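協働ロボットの安全ルール、うちの現場版は全7条。うち2条は誰かが痛い目を見て増えた。どれがそうかは、読めばだいたい分かる。

第1条、教示中の手先速度は毎秒200mmまで。Vastelの講習で「遅すぎて眠い」と言った人が、翌週いちばん熱心な信者になっていた。何があったかは聞いていない。

Clernbergの現場から借りた点検表は1600行近くあった。全部にチェックが入った用紙を見ると、かえって不安になる。うちは4月に紙1枚まで削った。

非常停止ボタンは「手の届く所」に置く。手の届く所とは、椅子から立たずに届く所のこと。Higuchiの工場では棚の上にあった。背の高い人基準だったらしい。

対象物は空容器で練習しない、というのが第5条。空だと軽いし、つぶれても誰も叱らないので、つかむ力の設定がどんどん雑になる。Bonoraの手順書も同じことを3ページかけて書いている。

作業領域のルールは、机の上より机の外で破られる。床のケーブルは束ねて通路から離す、と第6条に書いたのは私で、トレーに水のボトルを2本立てたこの机の向こうでは、黒と灰色のケーブルが絡まったまま床を這っている。条文の改訂より先に結束バンドを買います。
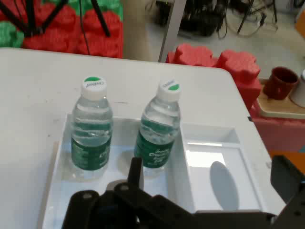
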